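Cloth in Everyday Life
Handout for Lecture 3: Weave, Colour and Check
Clidstead Evening Classes, spring term
Prepared by Nhyira Quaye, with corrections from Jyoti Lodhi

Please read these notes before you come to the practical session. They repeat the main part of the lecture, and I have added some things which I had no time to say. The words you should learn are explained where they first appear. Page numbers for the course reader will be given in class, as the new printing has changed them.

Warp and weft

Every woven cloth is made of two sets of threads which cross at a right angle. The warp is the set which is stretched on the loom before the weaving begins. The weft is the thread which goes from side to side, over some warp threads and under others. When the weft turns at the side and comes back, it makes a firm edge, and this edge is called the selvedge. If you find a selvedge on a piece of cloth you know at once the direction of the warp, for the two always run the same way.

Most garments have no selvedge left, so we must find the warp by other means. Pull the cloth gently in both directions. The warp usually gives less. Then look at the threads with a glass: warp threads are often more tightly twisted, and they tend to lie straighter. No single test is certain, and I ask you to write down two before you decide.

Knitted cloth has neither warp nor weft. It is made of loops, and it belongs to Lecture 5.

The three basic weaves

Plain weave is the simplest. The weft goes over one, under one, and on the next row it does the opposite. Both faces look the same. Muslin, poplin and many bed sheets are plain weave. It can be thin or very heavy; canvas is also plain weave, although it does not look like a relative of muslin.

In twill, the crossing point moves one step to the side on each row. The eye follows these steps and sees a diagonal line. Twill has fewer crossings than plain weave in the same space, so the threads can be packed closer, and the cloth bends and hangs more softly for its weight. Denim, gabardine and drill are all twills.

Satin weave has crossings which are spread far apart, so that long threads lie on the surface. These long threads are called floats. They reflect the light and make the cloth shine, but they catch easily on a ring or a rough fingernail. Please remember that satin is the name of a weave. Silk is the name of a fibre. You can have a silk cloth which is not satin, and a satin which has no silk in it at all. In the written test last year this was the most common mistake.

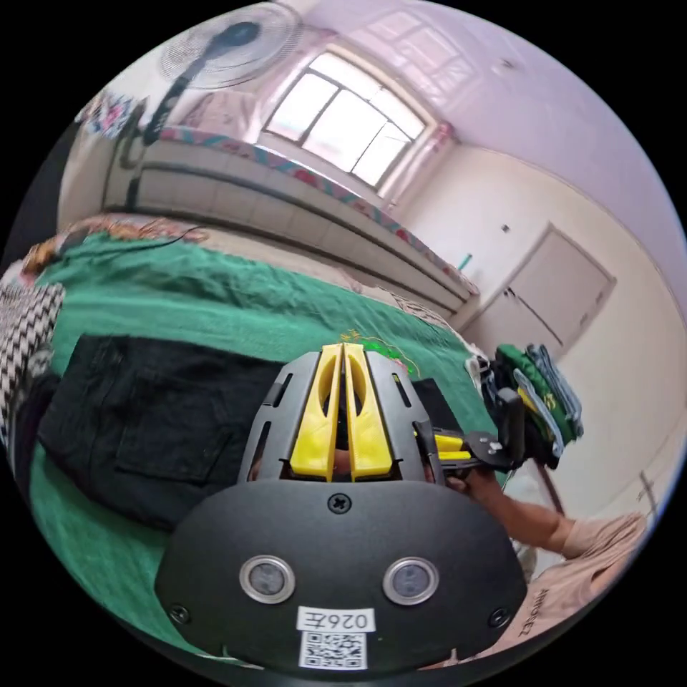
The direction of a twill line has a name too. When it climbs from lower left to upper right we call it a Z twill, or right-hand twill. When it climbs from lower right to upper left it is an S twill, or left-hand twill. The letters are easy to remember if you look at the middle stroke of each. Yarn twist is named with the same two letters, and students mix the two things very often. In your notebook always write "Z twill" or "Z twist" in full, never the letter alone.

A broken twill changes direction after a small number of threads. Some trousers are made in this weave, and the surface then shows no long diagonal. Herringbone also changes direction, but in regular stripes, so that it forms rows of small arrows.

Dyeing: at which moment does the colour come?

Cloth can be dyed at several moments in its making, and the moment can often be read from the cloth itself.

Fibre dyeing: the loose fibre is dyed before it is spun. Mixed greys and heathers are made in this way, by putting fibres of different colours together in one yarn.

Yarn dyeing: the yarn is dyed before it is woven. This is necessary for woven stripes and checks.

Piece dyeing: the whole cloth is dyed after weaving. It is cheap and quick, and the mill can wait to see which colour the customers want.

Garment dyeing: the finished article is dyed. Look at the seams. The sewing thread may have taken the dye differently if it is of another fibre, and the thick places may be paler in the folds.

Printing is not dyeing in this sense, since the colour is put on one face in places. Turn the cloth over. If the pattern on the back is clearly weaker, you should suspect a print. Be careful with thin cloth, where the print may go through to the other side very well.

A word on indigo and denim

Ordinary blue denim has a blue warp and a white weft. It is a twill in which the warp is mostly on the face, and for this reason the outside is blue and the inside is much whiter. Indigo does not go deep into cotton yarn. It stays near the outside, and the core remains pale. When the outer part is rubbed away, the white core appears, first at the knees, the pocket edges and the hems.
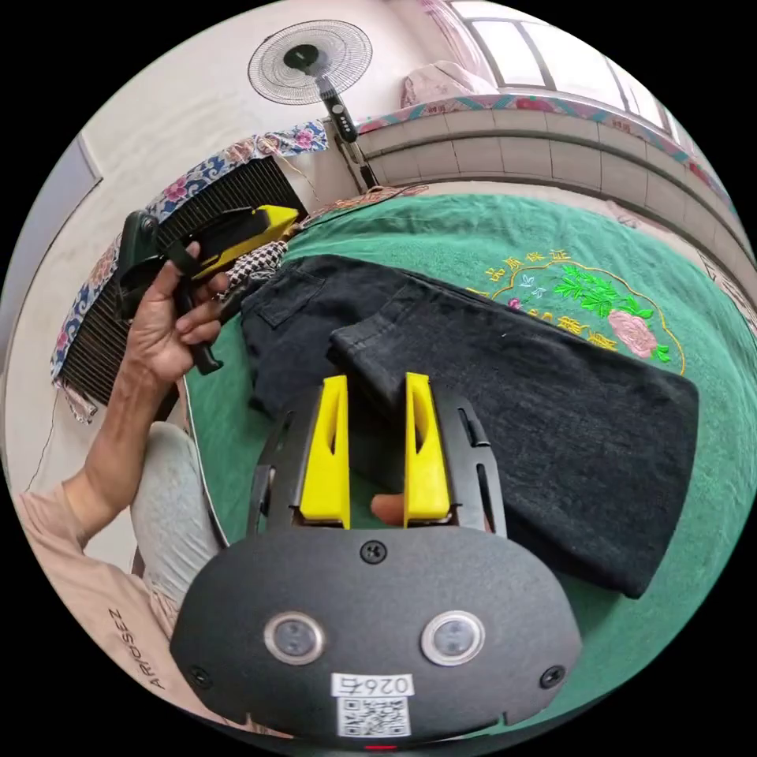
Black denim does not all behave in one manner. In some cloths the warp is black and the weft white, and these become grey with wear, in a way similar to the blue kind. In others both sets of threads are black, and the inside is then as dark as the outside. Sulphur dyes are much used for black cotton. They are not expensive and they are fairly fast to washing, but they lose strength slowly with rubbing and with certain bleaches. If you turn up the hem and look at the inside, you will usually know which kind you have.

Manju Pandey brought to the lecture a sample book from the Chaudhary mill, with pieces cut in 1970. I would like each of you to look at sample 811. It is a black cotton twill which has been kept in the closed book, except for one corner that was exposed to the light. The corner is now a brownish colour. The book must stay flat on the table, and please turn its pages with dry and clean hands.

Colour fastness

Fastness means how well a colour stays where it is. It is never one single quality. A cloth may be fast to washing and poor against light, or the opposite. The four kinds which we discuss in this course are fastness to washing, to light, to rubbing and to sweat.

The rubbing test is simple enough to do at home. Take a small square of white undyed cotton and rub it ten times on the cloth with a firm finger. Do it dry first. Then wet a second square, press out the water, and repeat on a different place. Compare the two squares in daylight. The wet square almost always carries more colour, particularly with dark cottons. The trade word for colour that comes off by rubbing is crocking.

Checks, plaids and how to read them
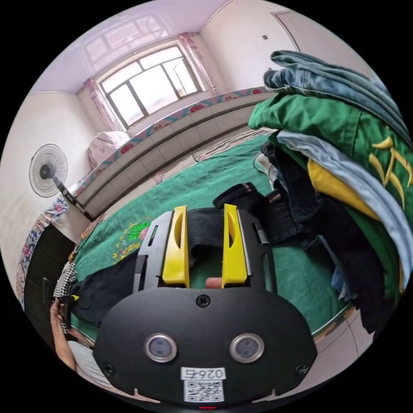 A check is made when stripes in the warp meet stripes in the weft. With two colours you get three areas: where the first colour crosses itself, where the second crosses itself, and where they mix. In a cloth of black and white yarns the mixed area looks grey from a distance, although there is no grey yarn in it. A plaid in black and white, like the cloth by the hand at the lower left of the photograph, is a good pattern to think about before you try a coloured one, as you have only light and dark to follow. Ask first whether such a pattern is woven or printed, for you cannot answer this from a distance. You need the real cloth, both faces of it, and if possible one loose thread from a cut edge. A yarn-dyed thread keeps one colour for its whole length. A thread taken from a print changes colour as it passes through the pattern.

Gingham is the plain check which everybody knows, with stripes of equal width in plain weave. Houndstooth is a small check woven in twill, and its strange broken shape comes from the diagonal of the twill meeting the change of colour. Tartan has a fixed order of coloured threads, and this order is called the sett. In many tartans the sett runs up to a certain thread, the pivot, and then is repeated backwards. The word plaid is used in shops for almost any large check. In Scotland its older meaning is a long piece of cloth worn over the shoulder, so take care when you read old texts.

Matching checks in sewing needs extra cloth. The larger the repeat, the more you must buy. Fengying Tang will show this with a shirt pattern in the practical session, and she asks you to bring pins and paper scissors. The shirt cloth from Gollby has a repeat of 35 threads in the warp. Please verify this for yourself with the counting glass before you cut.

For the practical session

Bring one woven article from home which you may examine but do not need to cut. For this article write half a page on the following points: the weave, the direction of the warp and how you found it, the stage at which it was dyed, and the result of the rubbing test. If you are not sure, write that you are not sure and say what you would need to see. I give full marks for a careful doubt and few marks for a guess.

The counting glasses are in the cupboard in the second room. Nam-gil Sun has the key. Return each glass to its own box, as the lenses from Iltell scratch easily.

Words to know for the test: warp, weft, selvedge, float, twill, S and Z, piece dyeing, yarn dyeing, crocking, sett, pivot, repeat.

Work may be handed in on paper or by e-mail until the end of April.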